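February, bench 2, entry started 09:40

Limescale trials, continued from the last entry. Ranwood supply water again, drawn from the cold tap after a two-minute flush. The Nudora strips gave 223 ppm as calcium carbonate on the first dip and the same on the repeat. Cuminstead water (two drums, sealed) still to do.

Method unchanged except for the fill. Previous fills were done by eye against a scratch on the vessel, which I no longer trust. Now weighing in: 1,425 g per run, balance zeroed with the vessel on it. Lid off throughout. Heated to a rolling boil, held, then left to cool on the rack before decanting. Residue scraped with the nylon blade, rinsed onto a weighed paper, dried in the low oven until two readings agree.

Run 1. 170 mg dry residue. Fine, pale, came off the base easily. A ring at the waterline did not come off with the blade and had to be lifted with a little citric solution, so it is not in the figure. Treat 170 as low.

Run 2. 144 mg. Paper tore at one corner on transfer and some was lost to the bench. Not usable, kept here for completeness.

Run 3. Abandoned. Boiled down too far while I was on the phone to Pagano about the replacement probe. They say the old type is discontinued and the new one needs a different plug. Adaptor ordered, no date given. Using the glass thermometer meanwhile.

11:50. Changed the order of work. Citric rinse now goes on a second paper, evaporated separately, with a blank of citric solution alone alongside it. Otherwise we are weighing the acid. Should have been done from the start; the January figures have the same fault and want marking as such in the summary sheet.

Query for whoever does the Cuminstead set: does the hold time start at first bubbles or at full boil? The sheet says "boil" and nothing more. I have been using full boil. Please do the same or write down that you have not.

14:15. Surfaces. Separate question, but it came up again. Hard water left to dry on polished stone leaves a mark that wiping does not shift, and the descaler we use for vessels must not go near marble. It will etch. Spills of the citric rinse on the stone worktop to be blotted at once and flushed with plain water. Vessels are to be descaled in the sink only. Added to the sheet in pencil, needs typing up.
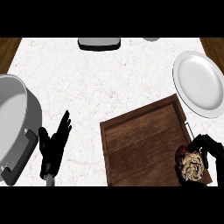
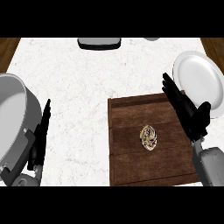

Marble worktop with large pot at left, both views rendered.

To do: second blank, new papers, chase adaptor.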